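The planner that wants to be asked twice
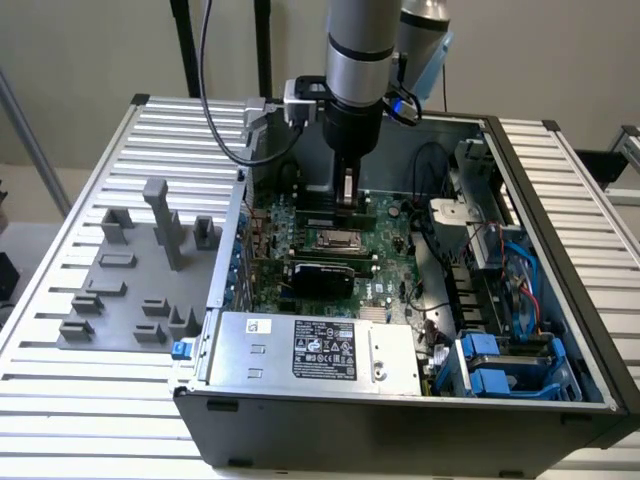 Ailsa Rankin has been hearing that robots are about to take apart our old computers for most of her working life, and she has stopped nodding along. She runs software at Paterson, a small outfit that writes planning and control code for disassembly cells, so I expected a sales pitch. I got something closer to a complaint.

"Everyone shows you the grasp," she says. "The fingers come down on a memory stick and people clap. I want to see what the code does when the clip hasn't opened."

Her team's planner, called Eltach, takes a depth view from the wrist camera, matches it against a stored model of the case and picks an approach path for the gripper. On paper it is a tidy loop. I asked how often the match is wrong.

"Often enough that I don't trust the score it gives itself," she says. "It'll report a good fit with the board shifted 2 millimeters. For a power supply, who cares. For a memory slot you're now pushing on plastic."

Cables are worse. The planner treats them as soft obstacles, a phrase Rankin uses with some distaste. The perception model finds most of them and draws them a bit too thick, and then the planner decides there is no way in. Loosen the margin and it drags the wrist through a wire. The current fix is a table of margins by part type, edited by hand.

I put it to her that a hand-edited table sounds a lot like what the industry was doing before anyone talked about learning. She laughed. "It is. I'd put it on the box if they let me."

She is harder on the learned policy her group tested in May. It came from Plirkosov, trained on 170 recorded runs, and it looked smoother than anything Paterson had written. In a week of trials it finished 70 percent of the memory pulls. The trouble was the remainder. The old code stops and prints a line saying which check failed. The policy just kept trying, gently, in the wrong place.

"My engineer spent 11 hours on one of those," she says. "At the end he had a guess."

Would more data fix it? She thinks it might help with case models they already own. A buyer at Jurulholm wants one setup for any desktop that comes through the door, and she has told them no, so far in writing only once.

I'm not sure her own approach gets there either. A force check before every pull is slow, and when I asked for a cost per machine she said she didn't have one she'd stand behind. What she does have is a log viewer, which took up the last part of our talk. It replays the camera view, the planned path and the wrist force on one timeline, and she would sooner lose the planner than lose that.

"If somebody offers you a cell, ask to see the failed runs," she says. "Ask for the raw ones. They'll have a folder."

Paterson has a folder too. She says I can look through it when the next round of tests is done.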